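Hano Hand-Held Gripper: Frequently Asked Questions
Maintained by Aravind Pillai and Kelly Sampaio
Last revised 24 Mar 2019

General

What is Hano?
Hano is a two-finger gripper that you carry and operate by hand. It records what the fingers do while a person uses them on ordinary objects. The recordings are then used to drive a matching gripper on a bench arm. The design came out of the shared workshop in Pristport and most units have been built there or at kitchen tables.

Do I need the bench arm to build one?
No. The hand-held part works alone. Replay needs the arm, and the arm has its own page.

What does the license allow?
Build, modify and sell as you like. Keep the name Pokulton on the board layout if you copy it unchanged.

Building

Which printer do I need?
Any machine with a bed that takes the housing flat. Print the housing face down. If the corners lift, add a brim and slow the first layer. Do not fix a warped housing by tightening the screws, as this bows the front face and shifts the lenses.

Can I print the fingers in the same material as the housing?
You can, but they will be too stiff. Use the flexible filament listed in the parts file, 100 percent flow, 30 mm/s. Faster than that and the walls of the slot come out ragged.

Why do the fingers have a slot?
It lets them bend around an object. Finger sets without the slot are in the archive folder and are no longer supported.

My fingers do not meet evenly when closed.
Check these in order:
Both struts are seated fully in the frame.
The linkage pin is not bent.
The fingers are from the same print. Two prints from different spools can differ enough to matter.
If they still miss by more than 3 mm, refit the linkage one tooth over.

The trigger sticks halfway.
Usually stringing inside the channel. Run a small file through it. Do not oil it; oil gets onto the finger pads.

What thread lock should I use?
None on the housing screws. They go into plastic. Low strength on the linkage pin only.

Recording

How long does the battery last?
It depends on the cell. With the 2,000 mAh cell in the parts file, Kelly gets through an evening session without a swap. Remove the cell before storing the unit.

Do I need a lab or a plain background?
No. Record where the objects normally are. Bedrooms, kitchens and hallways are all usable. Plain backgrounds gave poorer replay on the Sampaio test set.
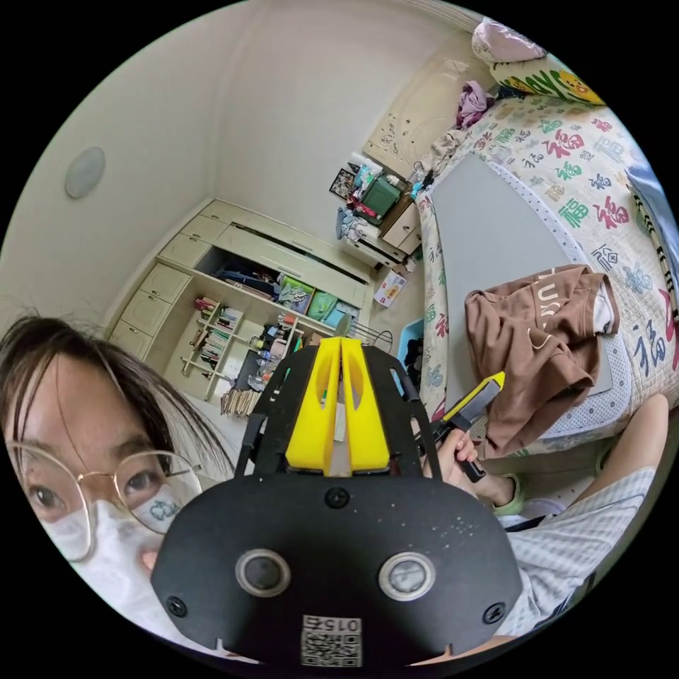

Hano in a bedroom, fingers closed.

Why is the picture so curved, with dark corners?
The lens is very wide and its image circle does not fill the sensor. Leave the corners alone. The calibration script expects the full picture and will reject a cropped file.

Printed numbers read backward in my files. Is the camera faulty?
No. Some builds save a mirrored picture. Set flip to 1 in the config before calibrating, and do not change it partway through a set.

Can two people be close to the gripper during a recording?
Yes. Ask first if faces may be recorded, and note the answer in the session log. Files without a log entry are not accepted into the shared set.

How often should I recalibrate?
After any reprint of the housing, after a drop, and after removing the front face for any reason. Otherwise leave it.

Where do I send a fault report?
Use the form on the downloads page. Include the unit number, the housing revision and one short recording that shows the fault. Reports without a unit number go to the bottom of the pile.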